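Ruvitz opens its doors for robot demonstration at Skidstead

May 25, 2019

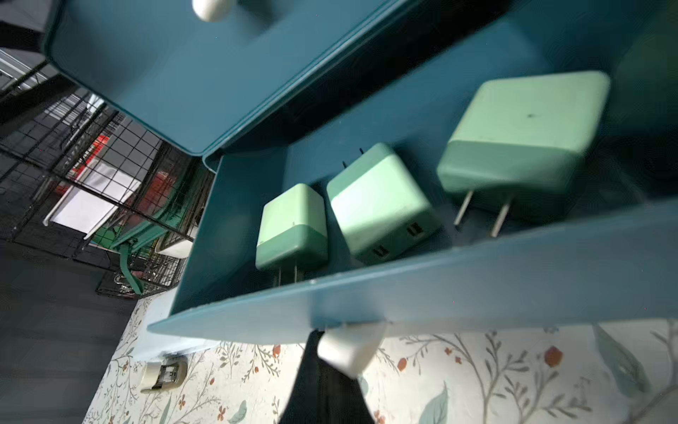
Three wall chargers in an open storage box at the Ruvitz demonstration.

Ruvitz showed its household sorting robot to the public on Saturday at its workshop in Skidstead. Visitors came through in groups of 20, with each group staying for a short talk and a demonstration at one of the workshop's two test stations.

The robot's job was to work with small items of the kind people keep in drawers and boxes at home. Chargers were among them, in three sizes, the largest a broad square brick with two long prongs.

"Plugs are hard for a machine," said Morag Geddes, who leads the project. "They come in odd shapes, the prongs can point any way, and a knob or a lip on the box gets in the path of the arm."

The company has worked on the system for four years. Geddes told visitors that the software now runs on a computer kept in the same room, and that the arm is slowed down when guests are present.

Ailsa Mackay, a retired teacher from Nasatstead, came with her grandson. She said she had expected something larger and faster. "It takes its time," she said. "I would want to see it do my kitchen drawer."

The Kinnear technical college sent 21 students, who had a separate session in the morning and were able to put questions to the engineers.

Ruvitz plans a second open day in August. Entry will be free, but places must be booked through the company's front desk.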